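Lodudon (video game voice cast)

I've been keeping this page on the Lodudon cast for a while now, mostly so I can stop looking everybody up each time a new chapter comes out.

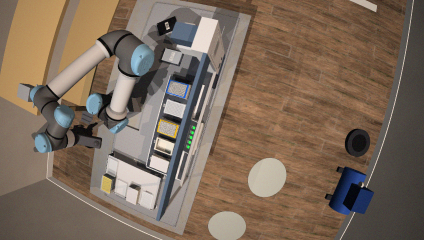

Lodudon is an adventure game from Harkora, released on 13 October 2022, with 24 speaking parts in the main story (more if you count the market traders, and I don't).

Duyên Tôn voices Captain Trịnh, the ferry pilot you play for the first half. She came from radio drama and it's her first lead in a game, though I'd already heard her as the innkeeper in Anico and loved her in that! She recorded some 2,000 lines, including all the grumbling when you steer into the bank.

Toàn Ngô plays both of the Trịnh brothers. I missed this completely until the credits – the younger one is pitched higher and talks over people, and I'd have sworn it was somebody else.

Huệ Mai is the lighthouse keeper. Small part, five scenes, but she gets the song at the end of chapter three. She also did creature noises for Anico, uncredited in the first version and added to the list in a later patch.

Khải Giáp was voice director and turns up as the customs officer as well. He has worked on games for longer than anyone else here, mostly behind the glass.

Nhi Khúc joined for the extra chapter as the rival pilot. Her scenes with Duyên Tôn were recorded with both of them in the booth together, and the arguing is great fun to listen to. I still need to add the names for the harbour choir.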